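Fisitz Policy Desk – User Guide

Section 3: Setting Up a Boat or Personal Watercraft Policy

Print this page
E-mail this page

This section explains how to enter a new watercraft policy, attach it to an existing customer record and issue the first documents. It applies to agency users with Writer or Supervisor access. Users with Viewer access can open the screens but cannot save.

Before you start

Have the following at hand:

- the hull identification number, as shown on the title or registration
- the length, model year and hull material
- the engine type and total horsepower
- the storage address and the waters where the boat will be used
- the names and birth dates of all regular operators

NOTE: A boat under a Fillik homeowners policy may already have limited coverage there. Check the Linked Policies tab first. Policy Desk does not stop you from entering the same boat twice.

3.1 Create the quote

1. Open the customer record and select New Quote.
2. In the Line list, choose Watercraft. Choose Personal Watercraft only for jet-drive craft that are ridden, not sat in.
3. Enter the hull identification number without spaces or hyphens. If the field turns red, the entry has the wrong number of characters.
4. Enter the length in feet. Round up to the next whole foot.
5. Select the hull material. If the hull has been rebuilt in a different material, select the current one and record the change under Remarks.
6. Enter the total horsepower for all engines. Do not include a trolling motor.
7. Select Save Draft.

A draft is kept for 90 days. After that it is deleted and has to be entered again from the start. Drafts do not appear in the daily work list – use the Drafts tab on the customer record.

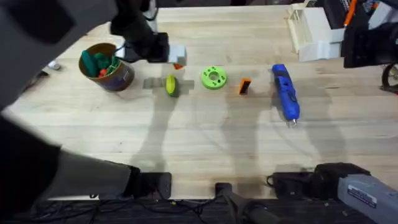 Kofi Baidoo
Technical Writer, Agency Systems

3.2 Choose the valuation method

Two methods are offered. Agreed Value pays the amount shown on the policy if the boat is a total loss. Actual Cash Value pays the market value at the time of the loss, after depreciation.

1. On the Coverage screen, select the valuation method.
2. For Agreed Value, enter the amount and attach a survey or bill of sale.
3. Enter the deductible, either as a flat amount or as a percentage of the hull value.
4. Set the liability limit. It defaults to the lowest limit the carrier will write.
5. Enter the trailer as a separate item. It is not part of the hull value.

CAUTION: Changing the valuation method after step 3 clears the deductible. The screen gives no warning. Check the deductible again before you print.

3.3 Enter the lay-up period

The lay-up period is the part of the year when the boat is out of use. Premium credit depends on it.

1. Select the first and last month of lay-up. A period may run through January into the next year.
2. Select Ashore or Afloat.
3. Select Recalculate.

CAUTION: Coverage while under way is suspended during lay-up. Read the dates back to the customer before binding. If the customer wants to launch early, an endorsement must be issued first (see Section 11).

3.4 Bind and issue

1. Select Review. Fields that still need an entry are marked with an asterisk.
2. Select the carrier. Quotes from Albers require a signed operator statement before binding – the other carriers accept it later.
3. Enter the effective date and select Bind.
4. Print the declarations page and the temporary identification card.
5. Send the application to the customer through Zullura for signature.

NOTE: If Bind is grayed out, the account has an unpaid balance or a storm restriction is in force for the storage ZIP code. Restrictions are listed under Notices.

To correct an error after binding, do not cancel and re-enter the policy. Open it, select Amend and enter the correction with the original effective date.

Section reviewed by Viera Krajčí, 2021-08-18

Print this page
E-mail this page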